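**Riltar School Backpack, navy**
Stock number 642 | Issued through the Mutbridge equipment store

The Riltar backpack is the standard bag supplied to pupils of the Liddale group of schools. It is issued to new pupils on entry and may also be bought by families who require a second bag or a replacement. The present pattern replaces the earlier satchel, which remains acceptable in school until it is worn out.

## Summary

| Item | Detail |
|---|---|
| Stock number | 642 |
| Colour | Navy with white trim |
| Weight when empty | 969 g |
| Carrying | Shoulder straps, with a short grab loop at the top |
| Front | Curved pocket with mesh panel; smaller upper pocket with name-card window |
| Visibility | Reflective stripe |
| Price | £39 |
| Supplier | Chowdhury School Outfitters |

The price is the same for all schools in the group. Families in receipt of the uniform grant pay nothing for the first bag and should apply through the school office before ordering.

## Use in school

The bag is intended for books, a pencil case, a reading folder and a packed lunch. It is not intended for sports kit, for which the drawstring bag (stock number 39) is supplied separately. Wet swimming things must not be carried loose among books. Pupils who have swimming and a full set of books on the same day should bring both bags.

Exercise books and textbooks are best placed flat against the back of the bag with the largest nearest the wearer. Lunch boxes go in last. Drinks bottles should be closed firmly and carried upright, and schools are asked to remind pupils of this at the start of each term, as most of the damaged library books reported to Mutbridge last year had been carried with a leaking bottle.

Both shoulder straps should be worn. The straps ought to be shortened until the bag sits close to the back, with its lower edge no further down than the waist. Younger pupils will usually need help with the first adjustment, which class teachers may carry out during the first week.

## Pockets and fittings

The front of the bag is divided into several stitched compartments. The curved front pocket, which includes a panel of dark mesh, is suitable for gloves, tissues and other light articles. Its zip has a silver pull. The smaller pocket above is closed by a second zip of the same kind and is recommended for a bus pass or dinner money.

A small transparent window is provided for a name card. Cards are available from the school office and should show the pupil's first name, surname and class. Home addresses and telephone numbers should not be written on a card that can be read from outside; these belong on the inside of the bag, in laundry pen.

The white fabric letter on the front is sewn on and must not be removed. It carries two small navy tabs, each with two white snap buttons. Pupils should not hang key rings or toys from the tabs. One small key ring may be attached to the zip pull of the upper pocket, provided that it does not prevent the zip from closing.

The reflective stripe on the front is an aid to visibility on dark mornings and does not take the place of an armband or a reflective coat. From November, pupils who walk or cycle along the Mutbridge road are expected to wear one or the other in addition.

## Care

1. Empty every compartment and shake out crumbs and grit.
2. Remove the name card.
3. Sponge the fabric with warm water and a little mild soap. Do not use bleach on the white parts.
4. Rinse with a clean damp cloth.
5. Leave the bag open to dry, away from radiators.

The bag should not be machine washed or tumble dried. Ink on the white letter may be treated with a soft brush, although old marks seldom come out completely, and a bag will not be exchanged on account of staining.

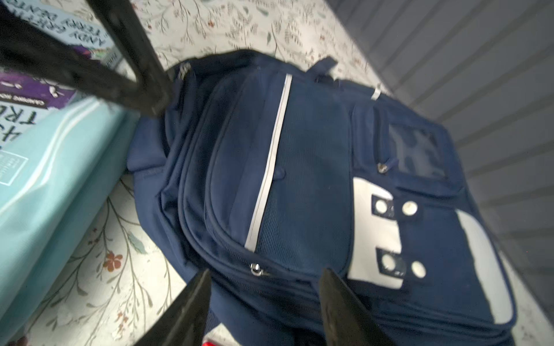

Zips that have become stiff may be rubbed lightly with a candle or a soft pencil. They should not be oiled. Where a zip has come away from its seam, the bag should be returned for repair before the tear spreads into the lining.

## Repairs and replacement

Repairs are carried out at the Mutbridge store by Gayan Gamage. Broken zip pulls, loose straps and open seams are repaired without charge for as long as the pupil remains at a school in the group. A bag sent for repair must be empty and clean, and should carry a label giving the pupil's name, class and school. The usual time for a repair is 4 school days. A loan bag may be requested from the school office for this period and must be returned when the repaired bag is collected.

A bag judged to be beyond repair within two years of issue will be replaced once, free of charge. This does not apply to bags that have been lost, cut or written upon. Outgrown bags in fair condition are welcomed by the store, where they are cleaned and added to the loan stock.

Lost bags should be reported to the school office on the day the loss is noticed. Unclaimed bags are held at each school until the end of term and are then sent to Mutbridge. A bag without a name cannot be returned to its owner by post.

## Ordering

Schools should place orders on the group requisition form, quoting stock number 642 and the quantity required. Orders for the new intake must reach Menaka Wickramasinghe, Equipment Officer, by the last school day in May. Late orders will be met from remaining stock.

Families may order through the school office or in person at the Mutbridge store, which is open in term time from 3.15 p.m. until 5 p.m. Payment is accepted by card only. Unused bags may be returned within 28 days with the receipt and with the labels attached.

Questions concerning the uniform grant should be addressed to Nazma Ranasinghe at the Liddale office. Comments on the pattern of the bag are considered each spring and may be sent in writing to Lungile Kruger, Uniform and Supplies, at the same address.

**Related items:** drawstring kit bag (39); name cards, pack of ten; reflective armband; reading folder, A4.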